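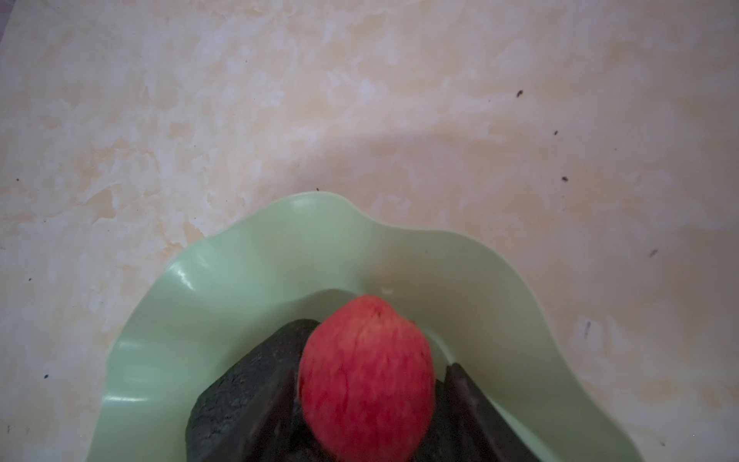
Agustina Montecinos
Hand-guiding all the way for me, I'm afraid. I know everybody loves remote control these days, but when I hold the wrist myself I can feel how hard I'm pressing on soft fruit.

pebble_lane
Oh, I do see the appeal, but then your own arms are all over the camera view! We drove 18 fruit runs by remote in August and kept 15 of them.
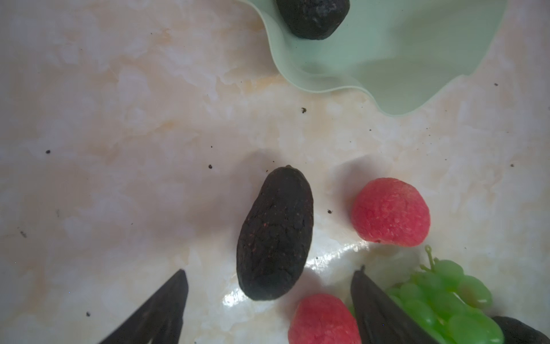 The grapes want a slower approach than anything else – I ease off well before the fingers close.
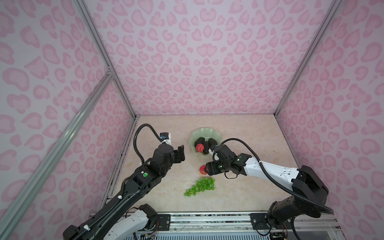
pebble_lane
Forgot to say, with two arms I'd never go back to guiding by hand. Who has that many elbows?

Agustina Montecinos
Fair enough for two arms, but I'm still not sold for one.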